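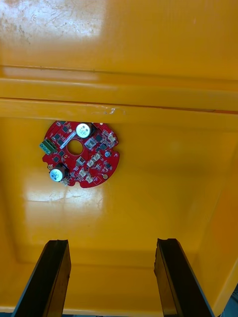 How Do You Test a Robot's Fingers?

A gripper is the hand of a robot. Most grippers have two fingers that open and close. In the Skimon test, two grippers try the same job, and we compare the results.

The job uses round red circuit boards in yellow plastic bins. A circuit board is a flat plate that joins small electrical parts together. It is thin, and when it lies flat there is very little for a finger to hold.

Each gripper gets 12 tries. A try counts only if the board is lifted and set down on the tray with no part bent.

What makes a board hard to grip?

The edge is uneven. It has notches and rounded cutouts, so two flat fingers may touch it at only a few points.
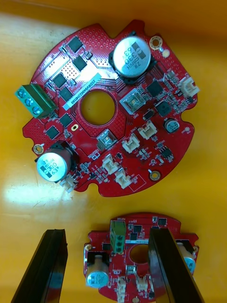
Some parts stand taller than others. Capacitors are small cans that store electricity, and they must not be squeezed. A green terminal block, where wires are screwed in, sticks out past the edge. The robot has to pick a place between these parts.

Shiny plastic is a problem too. Light bounces off a yellow bin and can hide part of it from the camera. A camera at the wrist sees the board from close up. A second camera near the table sees the arms, the tray and the bins together.
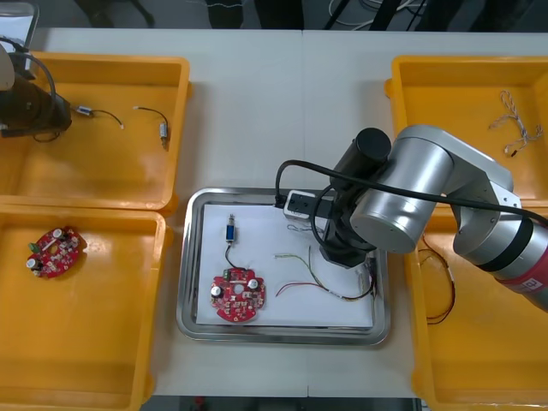

Wires are tested separately. They bend when touched, so a grip that works for a board may not work for a wire – the Florkness gripper gets 14 tries at these.

Words to know

Gripper: the part of a robot that holds things.
Wrist: the joint just before the gripper.
Try: one attempt, from start to finish.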